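Two grippers, one bedroom: a conversation about choosing hand-held tools

The test lead at Lundari likes to work in places where people live. Her group spent most of August comparing hand-held grippers for a project it calls Menzies, and when we spoke she had just come back from a small rented house in Fulberg, with sand in her shoes and a long list of opinions.

The project asks a simple enough question: which gripper should her people carry when they go into a home and record themselves tidying it? The finalists were a wide-opening model with soft blue pads, built in the group's own workshop, and a narrower one bought from Retano. They had the pair for 40 sessions each.

"I started out loving the narrow one," she told me, laughing a little. "It's light, it's pretty, it closes with this lovely little click. And then you take it into a bedroom and ask it to pick up something fluffy, and you find out how much you've been relying on nice hard blocks."

Bedrooms became her favorite proving ground. A bedspread gives under the fingertips, she explained, and wrinkles as soon as you push on it, so a grasp that works beautifully on a desk may bring half the bedding up with it. She is fond of mixed piles for that reason – a scrunchie or two, a packet of wipes, a hard shiny case, a fuzzy pom-pom, all bound for an open cardboard box.
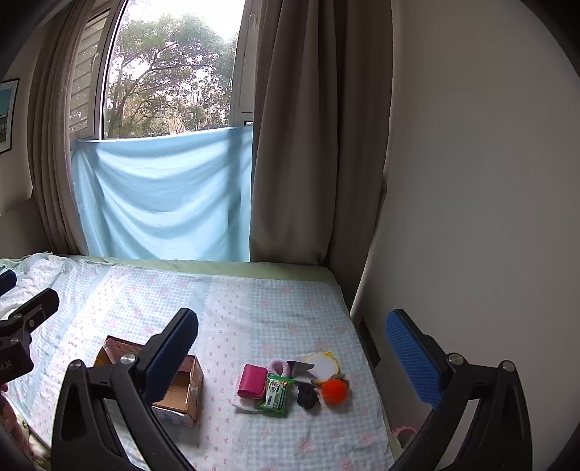
What the pads changed

The wide jaws have blue pads with a fine grid on their inner faces, and she could talk about those pads all afternoon (she very nearly did). Her team went through 4 versions of the material. The first was too slick for plastic packaging, and the second grabbed so well that fabric wouldn't let go over the box.

"You want it to hold on, and then you want it to forget," she said. "The grid helped with that. We got 90 clean drops out of 100 with scrunchies, and I'm a happy woman with that number, because hair ties are awful."

Light from the window

The camera gave her more trouble than the fingers did. With a bright window behind the bed, the sky washes out to white, and the early exposure settings turned everything on the near side to mud. The group now meters for the bedspread and lets the sky go. She admitted she had argued against this for weeks – she likes a nice tree – but the objects are what the recordings are for, and she came around.

So which one won? She's leaning toward the wide jaws, though she still reaches for the Retano when the shelves are tight. The next round is planned at 1,000 recordings, mostly in kitchens, and she has already started collecting dish towels.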